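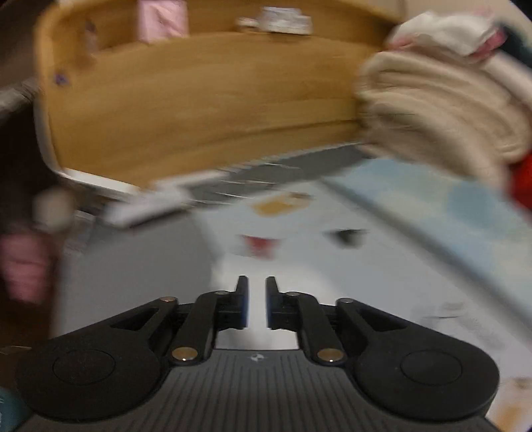 Black finger jaws with blue-edged pads, close up

Pultby Rolling Workbench, Maple Top
Sold by Zanden Shop Furniture
Item 303
$278 with fixed shelf. Drawer sold separately.

The Pultby is a steel-frame workbench with a solid maple top and four locking casters. It is made for garages, school shops and small repair rooms where the bench has to be moved out of the way at the end of the day. It ships flat in two cartons and goes together with one wrench.

Top
The top is hard maple, edge-glued, with the edges eased on all four sides. It comes with a coat of mineral oil. You can leave it that way, add more oil, or put on a film finish of your own. If you plan to use varnish, wipe the surface with mineral spirits and let it dry overnight first. Maple moves with the seasons, so the top is held down through slotted holes. Snug the screws but do not force them. In February the boards may look slightly narrower than they did when you put the bench together. They will take up moisture again in summer.

The top can be flipped over when the first side gets worn. The screw holes are drilled on one side only, so you will need to drill the second side before you flip it. A paper template is in the hardware bag.

Frame
Legs and rails are 11-gauge steel with a gray powder coat. The lower rails carry a full-width shelf that holds toolboxes, a small compressor or stacked lumber offcuts. The shelf is plain steel with a turned-down lip. We get asked for a raised lip and do not offer one. Many people lay a sheet of hardboard on the shelf to keep the noise down.

The bench is rated for 1,000 pounds, spread evenly over the top, with the casters locked on a level floor. The rating does not apply while the bench is rolling. Take heavy items off before you move it.

Casters
All four casters swivel and all four lock. The lock stops the wheel and the swivel together. The treads are gray rubber and do not mark sealed concrete or vinyl tile. On gravel or rough asphalt they will wear fast and we do not cover that kind of wear.

If you want the bench to stay in one place, leave the casters off and use the leveling feet in the bag. The bench sits lower on the feet, so try both before you settle on a height.

Drawer
The optional drawer mounts under the left or right end. It runs on ball-bearing slides and has a keyed lock. Two keys are supplied. Write down the key number, which is stamped on the face of the lock — we do not keep a record of it. Replacement keys are ordered through Derkach.

Assembly
Two people should do the job. Build the frame upside down on a blanket, fit the casters, then turn it over and set the top on last. Leave every frame bolt loose until the whole frame is standing square, then tighten them in the order shown on the sheet. A bench that rocks has usually been tightened too early. Back off the bolts, lock the casters, push down on each corner and tighten again.

The older sheet, printed in black and white, shows the shelf brackets facing the wrong way. The flanges should point in. If you have that sheet, use the corrected drawing from the support desk.

Can I mount a vise?
Yes. Put it directly over a leg and use through-bolts with large washers. Wood screws will pull out in time.

Can two benches be joined?
Yes. Order the Arix joining plate, one per pair. Benches bought before the frame change need the long bolts as well.

Will the bench fit through a standard door?
It will with the top off. With the top on, measure first.

Customer notes
"Bought two for the bike room. The locks hold well. I would like a deeper drawer." — Annag Nisbet
"Top arrived with a dent on one corner. They sent a new one and let me keep the first, and I cut it down for a side table." — Trevor Turcotte
"Good bench, heavy cartons. The bolts for the shelf were in the same bag as the caster bolts and it took me a while to sort them." — Finbarr Kavanagh

Shipping and returns
Both cartons ship together by freight to the curb. Open them before the driver leaves and note any damage on the slip. Unused benches can be returned in the original cartons, with return freight paid by the buyer. Tops that have been oiled, varnished or drilled cannot be returned.

Questions about parts go to Darragh Gilmartin at the support desk. School and shop orders are handled by Lev Melnychuk. Orders in by 2 p.m. are packed the same day.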